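Bathroom & Small Storage > Organizing > Two-drawer cube: what goes in, what stays out?

bernwood_beth
Posts: 926
Okay, I need opinions from people who are pickier than me. We have one bathroom, five people, and no vanity. For years everything has lived on the windowsill and it drives me up the wall. I finally got one of those little two-drawer wooden cubes and now I'm stuck on what deserves a drawer and what stays out on top in a tray. My first try was everything in the tray. My second try was everything in the drawers, and then my kids yelled through the door every morning asking where the toothpaste went. Help!

makgate_mo
Ha, same fight at our place. Do you keep spare toothpaste in the bathroom or someplace else? I think that decides the whole thing.

bernwood_beth
Spares are exactly the problem. I buy them when they're on sale and then they migrate. Hang on, I've been moving stuff around.

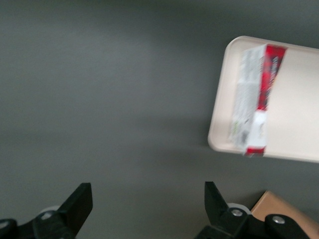
Spares have to stay in their boxes, that's my one rule. A bare tube rolls to the back and gets lost under the combs, and then somebody opens a second one. A box stays put and you can grab it half asleep. The cream tray is my favorite piece of all this because it has a raised rim and rounded corners, so a carton with that big red stripe can just lie there and I can spot it from the doorway. My husband says a tray is just clutter with a fence around it. He's welcome to his opinion, he's also the one who leaves his razor in the soap dish.

catalina_ulloa
I'm with your husband, sorry! A tray with spares in it is a tray you have to lift up and wipe under. I had one for years and it turned into a home for hair ties and dead batteries. Unopened stuff goes in the bottom drawer, the one in use goes in a cup, done.

makgate_mo
Catalina, a cup gets gunky at the bottom within a week. I'll take wiping under a tray over scrubbing out a cup any day.

catalina_ulloa
Then rinse the cup, Mo. Takes two seconds.

makgate_mo
You have clearly never met my son.

cester79
Coming at this from the furniture side. Beth, what kind of pulls are on your cube? I had one with little round knobs and the kids would hang on them until the top one came right out of the wood. Bars hold up a lot better if they're screwed in from the back. Also, is it getting steamed every day? I wouldn't park raw wood next to a shower without putting something on it first.

bernwood_beth
Bars, black metal ones, one per drawer. I picked it mostly for those (and because it's light oak and our towels are gray, I'm shallow). It stands across from the shower, not next to it, but point taken about the steam.

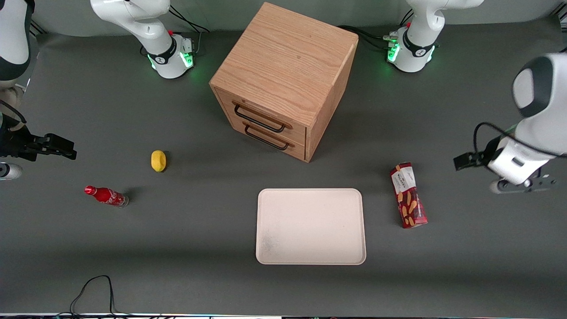 So the plan as of this morning is top drawer for daily things that aren't pretty, meaning floss, nail clippers, the thermometer, contact lens stuff. Bottom drawer for backups, except one toothpaste, which stays in the tray so the kids stop yelling. Catalina, I know you hate this. I'm calling it a compromise.

catalina_ulloa
I don't hate it. I give it until May.

cester79
Wax it before you load it up. Empty the drawers, do the outside and the top edges of the drawer fronts, leave it overnight. I'd skip oil inside the drawers, your cotton balls will smell like a workshop.

osuil_b
Lurker here, last name Ó Súilleabháin, never fits on a form so I go by this. We did the same split as Beth and the thing that saved us was swapping the drawers. Backups up top, daily stuff down low where the little ones can reach. Before that they climbed on the tub to get to the floss.

bernwood_beth
Ooh, I hadn't thought about height at all. My youngest is 5 and she'd love having a drawer she can reach. But then the thermometer and the clippers are right there too... maybe those go up with the backups.

makgate_mo
Clippers up high, please. Ask me about the dog's eyebrows.

osuil_b
Yep, anything sharp went up top here too. We put a folded washcloth in the low drawer so it doesn't rattle.

cester79
Felt liner works better than a washcloth, it won't bunch up when you shut the drawer.

bernwood_beth
Okay, swapping them tonight after baths. Mo, I do need to hear about the eyebrows. And Cester, is regular paste wax from the hardware store okay or does it have to be something special?

cester79
Regular is fine. Thin coat, buff it with an old T-shirt.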